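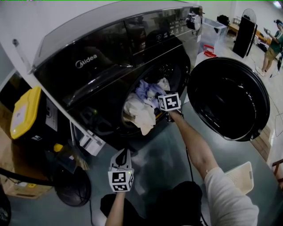
Robot Learning Lab, Unit 4: Gathering Demonstrations by Hand

Notes by Finlay Mackay. Lab section led by Lilibeth Panganiban.

4.1 What this unit covers

Units 2 and 3 assumed that a set of demonstrations already existed. In this unit you make one. Each pair will record with the hand-held grippers, check its own recordings, and hand in a set that another pair can train on without asking you anything. The task is laundry, at a front-loading washing machine.

You should have read the Unit 3 notes on imitation learning before the Monday lab.

4.2 Why hand-held grippers

With teleoperation, a person drives the real arms from a distance. The recorded motion is exactly what the robot did, but it is slow to collect, and beginners spend most of their time fighting the controls. With hand-held grippers, the person does the job directly, one gripper in each hand. You feel the cloth pull, so you move more naturally.

The cost is that the data describes a person's reach and posture. A person can kneel, lean in and twist a wrist in ways the Drerham arms cannot follow. Some of your demonstrations will be thrown out at the replay check for this reason. Expect it and record a few spares.

4.3 Tracking

Each gripper carries a white cube with black square markers on its faces. The software finds the markers in the head camera view and works out the position and angle of the gripper from them. One marker seen clearly is enough for a pose, though two faces give a steadier one.

Problems you will meet with this task:

Hiding. When a gripper goes deep into the drum, the rim can cover the cube. Short gaps are filled in afterward. Long gaps are not, and the episode is marked bad.

Glare. Glossy panels and doors reflect the ceiling lights. If a marker is washed out, change your own position first and the lights second.

Head motion. Keep looking at your hands. If you glance away to check the screen, both cubes can leave the view at once.

4.4 What counts as one episode

An episode starts with both grippers open and in view, outside the drum. It ends when one item is fully out of the machine and in the basket, and both grippers are open again. One item per episode, even if two come out together – in that case stop, press discard, and put both back.

Each pair records 16 episodes. In at least 10 of them the item should start in a tangle with something else. Single items lying free are easy to record, and a policy trained only on those fails as soon as two sleeves are wrapped around each other.

4.5 Variety

Change these between episodes: which item is taken, which hand grasps first, how the pile lies, and where you kneel. Leave the door fully open throughout. Door opening is a separate task in Unit 6.

Leave the ordinary things in the room where they are. Last term's Borkis set was recorded with the floor cleared, and the policy did poorly in a normal home. Move something only if you could trip on it or if it blocks your elbow.

Do not tidy the pile to make a grasp easier. If a grasp slips, try again within the same episode. A miss followed by a recovery is useful and should be kept. Tag it "retry" in Ilari, the labeling tool.

4.6 Checking your set

Play back every episode at double speed and look at the tracking plot below the video. A sudden jump in either line means the cube was lost. Then run the replay check, which tests whether the arms could reach every pose. Write the result in the log, including the failures.

For comparison, the Amin set on the course server has 137 episodes that passed both checks.

4.7 To hand in

The raw recordings, the Ilari tags, the log, and one page on what your set does not cover. The page carries as much weight as the recordings. Name files by pair number and episode number only.

Charge both grippers before you return them to the cabinet.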